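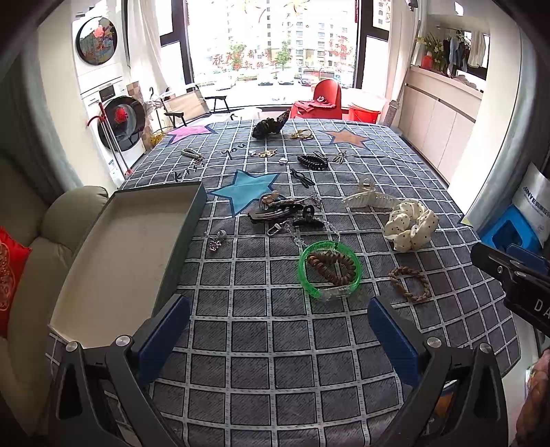
Fig. 1. Small accessories on a plaid cloth, with an open box lid at the left.

Course: Home Organization for Beginners, Hillgate Evening Classes
Handout for unit 2: Hair accessories and small jewelry
Prepared by Lorena Daza

Before the class, please read the notes once and bring a small box of your own. A shoe box is too large for this exercise. If you have only a large one, bring also some small cups or trays to put inside.

1. Why we start with small things

Many students want to begin with the wardrobe. I understand this, but a wardrobe takes a whole day and the decisions are tiring. With hair clips and pendants one can finish in 30 minutes, and the same steps are used later for the kitchen drawer and the desk.

2. Spread everything out

Take all the pieces out of their bag, drawer or box and lay them on a table. Use a cloth under them, so the small pieces do not roll or scratch the table. The cloth in Fig. 1 has a pattern of lines and also stars in pink, tan-orange and blue. It is a pleasant cloth, but for your own work I recommend a plain and light one — a black snap clip is easy to miss on dark squares.

Leave space between the pieces if you can. In the middle of the table in Fig. 1 a claw clip lies on top of a long tortoiseshell-brown clip, with a string of clear glass beads coming out from the same group. Such a group should be opened first. Lift the top clip straight up, then move the beads to a free place and lay them in one line. Do not pull a string of beads from one end.

3. Make the groups

We sort by how the piece is used. Color and price come later, or never.

Claw clips. Open and close each one two or three times. If the spring is weak, put it aside.

Flat clips, snap clips and pins. Pins that match should stay together, as the pair of pearl-and-gold pins in the figure. Fix them on a strip of card.

Soft pieces. Scrunchies, bows and fabric bands. Velvet takes dust and the mark of anything heavy, so a bow like the black patterned one at the far end of the table needs its own place on top.

Spiral ties. They keep their form better when they are not stretched around something.

Jewelry. Beads, charms, pendants and everything with a clasp. Never in the same compartment with claw clips, whose teeth catch the strings.

Some pieces are difficult to name. The small silver heart in Fig. 1 can be discussed in class: in which group would you put it, and what would you check first?

4. The box and its lid

A lid is also a tray. When it is white inside, as in Fig. 1, small dark pieces are seen well in it. Put there the things you are not sure about, and decide on them at the end. For the dividers we will use the Clalto card strips, which Efa Mostyn will bring. Each student receives 18 strips. Cut them a little longer than the box, because the ends must be folded.

5. Homework

Sort one box at home and write half a page about it. Tell which group was the biggest and which piece was the hardest to decide. Please send the text to me by July 28, 2025. Students who missed the May unit can give both texts together.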